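白色桌面铺网格纸，有没有人长期用过？想听听优缺点

版块：桌面与工作台
共11条回复

楼主：半截铅笔
家里那张白桌子台面130多公分长，平时写字、剪纸、做点小手工都在上面。桌面太白，东西放上去没有参照，裁直线总是歪。最近想铺一张大的网格纸，最好能盖住大部分台面。现在纠结三件事：
一是纸会不会很快就脏，脏了只能整张换；
二是四个角怎么固定，不想在桌面上留胶；
三是网格颜色选深的还是浅的。
切割垫我也看过，Vulline那种大号的要95块，颜色是墨绿的，和房间不搭，暂时不考虑。
有长期用过的请说说。

1楼：老棉布
用过两年，后来撤了。纸最大的问题是返潮，我们这边一到六月就起波浪，杯子放上去都不稳。你要是在北方可能没这个问题。

2楼：Diễm Lương
我一直在用，说一下我的情况。
纸是Sonach的大张网格纸，白底，浅浅的灰紫色方格。选浅色是因为深色格子看久了眼花，尤其在白色灯光下面。浅格子需要的时候看得见，不需要的时候不碍事。
固定我没有用双面胶，用的是美纹纸胶带，只贴四个角，每次换纸撕下来桌面很干净。撕的时候慢一点，往回折着撕。
纸我没有铺满整张桌子，最里面和右边各留一条。铺满的话边缘会伸出桌沿，袖子一蹭就卷。

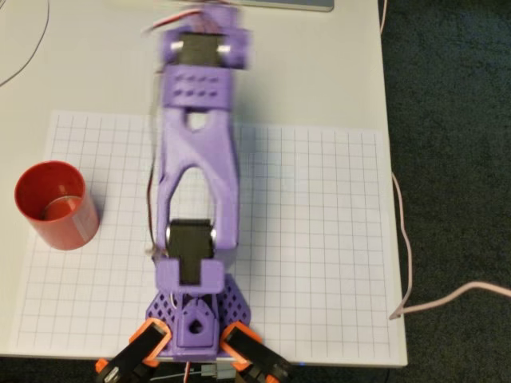 换纸的频率看用途。我平均一个半月换一次，主要是杯底的水印和铅笔灰。铅笔灰可以用橡皮擦掉一部分，水印擦不掉。塑料杯比玻璃杯好一点，夏天杯壁挂水少，但也只是好一点，想省纸还是得给杯子固定一个位置，脏也只脏那一块。
另外线尽量从桌子边上走，不要从纸上横过去。线压在纸上，一拉就把纸带歪，格子就跟桌边不平行了。

3楼：半截铅笔
回2楼：很有用，谢谢。请问你铺的时候是拿哪条边对齐的？我试着铺过一张报纸，怎么看都是斜的。

4楼：Diễm Lương
拿靠人的这条长边对。先把纸的一条格线和桌沿对平行，贴左边一个角，再用手从左往右抹平，贴右边的角，最后贴里面两个。不要先贴对角，对角贴完中间一定会鼓。

5楼：铁皮文具盒
不太同意用纸。纸省的是一次的钱，一年下来换七八张，加上胶带，未必比切割垫便宜。而且纸上不能下刀，一刀下去桌面就有痕。楼主说要剪纸裁直线，迟早会忍不住用刀。我的建议是买一块垫子，嫌墨绿难看就买灰的，Allutent有灰色。

6楼：Diễm Lương
回5楼：用刀的话确实要垫子，这个没有争议。我是把一块小垫子放在抽屉里，要裁的时候拿出来，裁完收回去。大面积还是纸舒服，能直接在上面记尺寸、画位置，换纸的时候一起扔掉。垫子上写字我试过，擦不干净。

7楼：铁皮文具盒
水溶性的笔能擦。你用的可能是油性的。

8楼：Diễm Lương
有可能，那支笔早就找不到了，没法查。

9楼：豆沙包不加糖
说一个折中的办法。纸上面压一层透明软胶垫，1.5毫米厚的就够，格子透得出来，水也不怕。缺点有两个，一是新的有味道，要晾几天；二是灯光一照反光，晚上看格子要歪着头。我用的是Siriwardena的磨砂款，反光轻一些，格子也跟着糊一些。
软胶垫上放热杯子会留圈，这点不如纸，纸脏了至少能换。

10楼：老棉布
补充一下1楼。返潮也跟纸的克重有关系，我当时用的是很薄的绘图纸。朋友家用厚一点的，波浪没有那么明显，但是卷着寄来的，摊平花了好几天，最后拿字典压了四个角。
还有一点，地上铺地毯的人要注意，碎纸屑掉进去很难弄，深色地毯尤其显眼。我现在都是桌边挂一个小袋子，剪下来的直接扫进去。
桌边垂下来的线也最好收一收。椅子一挪就会勾到，插头拖在地毯上还容易沾毛。我是在桌板底下粘了几个理线夹，从侧面走下去。

11楼：半截铅笔
看完大家说的，我先这样定：
买厚一点的网格纸，浅色格子，先买2张试试，四角用美纹纸胶带；
另外再买一块小号的灰色切割垫，20块以内的，专门下刀用；
软胶垫等下个月再看，主要怕味道，房间小，窗户也不能整天开着。
理线夹今天就去买，我桌上现在有三根线都是从中间横过去的。
铁皮文具盒说的成本我也会记一下，如果换得太勤就改用大垫子，到时候回来更新。

楼主更新，2025年9月24日
纸到了，铺好了。按4楼的顺序贴的，第一次还是鼓，撕下来重贴了右边才平。浅色格子白天看刚好，晚上只开台灯的时候有点淡，裁东西要把灯拉近。刀目前都在小垫子上用，还没有失手。
有个问题想再问一下，纸卷过的那一头现在还是往上翘，胶带能压住，但是中间那一段压不住。除了拿书压，还有别的办法吗？

12楼：豆沙包不加糖
反着卷一晚上，别卷太紧，第二天再铺。

13楼：铁皮文具盒
或者干脆把翘的那头放到桌子最里面，拿台灯底座压着，反正那边也不写字。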